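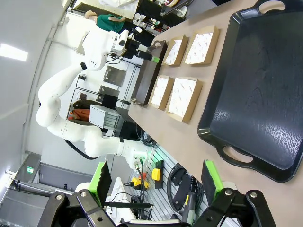
Bread That Comes Back: A Study of Lunch Leftovers at the Koltulari College Dining Hall

Final report, Introduction to Food Service
Submitted 2020-03-25

Why we chose this subject

Our group eats lunch in the Oprea building almost every day, and for most of the fall we complained about the same thing, the bread. It isn't bad bread (it comes from the Dostari bakery, and on a good morning you can smell it from the stairs), but every lunch comes with a roll whether you want one or not, and an awful lot of those rolls seemed to go back to the kitchen without a bite taken. When we were asked to pick something from daily life and study it properly, we had our topic before we had even sat down.

Our question was a simple one. How many lunches come back with the roll untouched, and does it matter what else is on the plate that day? We also wanted to know whether a small change in the way the bread is offered would make any difference, and the kitchen was kind enough to let us try one.

How we did it

We watched the return counter for 30 lunch services. There are four of us in the group, and we took turns in pairs, one person looking and the other writing. We only counted a roll as untouched if it was whole. A roll with one bite missing went down as eaten, which we argued over for a good part of an afternoon and are still not in full agreement about.

For the first half of the project the roll was put on every plate by the kitchen, as usual. For the second half the rolls stood in a basket at the end of the serving line, and people took one if they felt like it. We wrote down the main dish each day, and whether it was soup, stew, pasta, or one of the rice dishes.

We didn't interview anyone formally. People did come up and talk to us, though, especially once they worked out what the clipboard was for, and we kept a page at the back of the notebook for what they told us.

What we found

Over the whole project we recorded 2,864 lunches, and 269 of them came back with a whole roll. That is a little over nine percent, and we have to admit it was lower than any of us had guessed. We had talked ourselves into believing it was closer to a third!

Most of the whole rolls came from the weeks when the bread was put on the plate. Pasta days were the worst. On soup days hardly any came back, and several people went looking for a second one. Once the basket was out, the number dropped, though it never reached zero. We think some people take a roll out of habit, or because the person ahead of them did, and then fill up on everything else.

The comments in the back of the notebook were some of our favorite reading. One person said she always saved her roll for the bus ride home to Rana and would be very sorry to lose it. Another asked for smaller rolls, and a surprising number wanted butter.

Problems along the way

We missed part of one service when both people on duty had a quiz, and we repeated that day later. We also can't say much about rolls that left the hall in pockets and backpacks, which our method counts as eaten. The menu was not the same in both halves either, with more soup in the second, so some of the improvement may belong to the soup and not to the basket. If we did the project over, we would match the menus first.

What we would suggest

We would like to see the basket stay. We would also like the kitchen to order fewer rolls on pasta days and a few extra when there is soup. The next group could start in August, when the new menu begins, and weigh the bread as well as count it. They are welcome to our notebook, coffee stains and all.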